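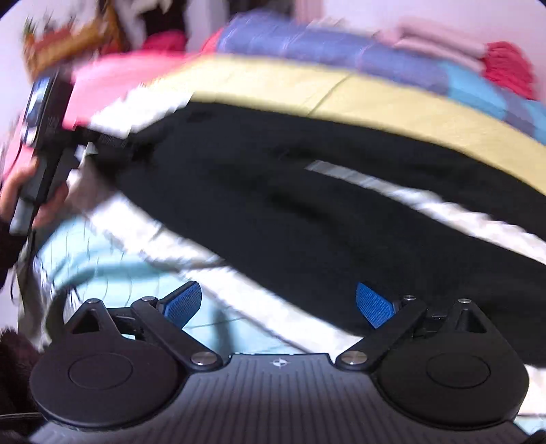

August 12, 2022
by Shahab Vahidi

I have been comparing two sets of fingertips on the hand-held gripper: the smooth ones from Flerivell that it shipped with, and the blue textured ones that Forough Ahmadpour ordered from Koster in January. Same body, same linkage, same trigger spring. Only the pads change, 3 minutes with a hex key per side.

The task is folding clothes. Rigid objects told me very little, as both sets hold a block or a mug equally well. Fabric separates them at once. The smooth pads need a pinch of nearly 3 mm of cloth before they stop slipping, so you end up squeezing hard and dragging a wrinkle across the whole garment. The textured pads catch a single layer of knit with a light squeeze. They also catch the layer under it if you come in too low, and I haven't found a fix for that apart from a shallower approach angle.
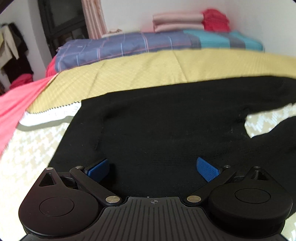
Blue textured pads open over a black knit, laid flat on the bed.

Dark knits are the worst case for the camera. With auto exposure on, a black garment loses most of its edges against itself, and fast wrist turns smear everything. I locked the shutter at 1/100 and accepted the noise. Tracking dropouts went down, though I still lose pose if I swing the wrist quickly.

So far the log has 2,807 grasps, a little over 1,000 of them on the smooth pads. I stopped using those early for anything knitted. Towels are close to a tie.

Two open items. The pivot screws need checking after long sessions, and I want to try threadlocker before blaming the linkage. And Forough thinks the raised bumps will wear down on denim, so the next batch at Altthorpe will be jeans only, with the pads measured before and after.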